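Glue trial, sole adhesive, batch 134. The Hafstein primer went on fine and then sulked in the can. Bjarke says stir it longer. Bjarke has said this of every liquid we own.

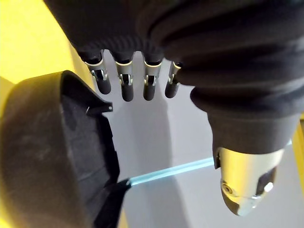
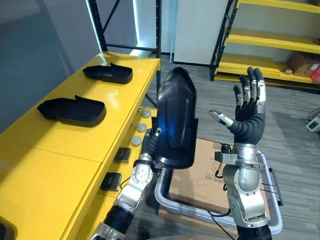 Erkeck, May 10, 2026

Peel test on the Vevik samples: stopped at 3807 flexes out of a planned 4000, when the counter gave up before the glue did. Calling it a pass, in pencil. Rerun in June with the spare counter, and order more primer, the small can this time. Skivo still owes us an invoice. Not chasing it.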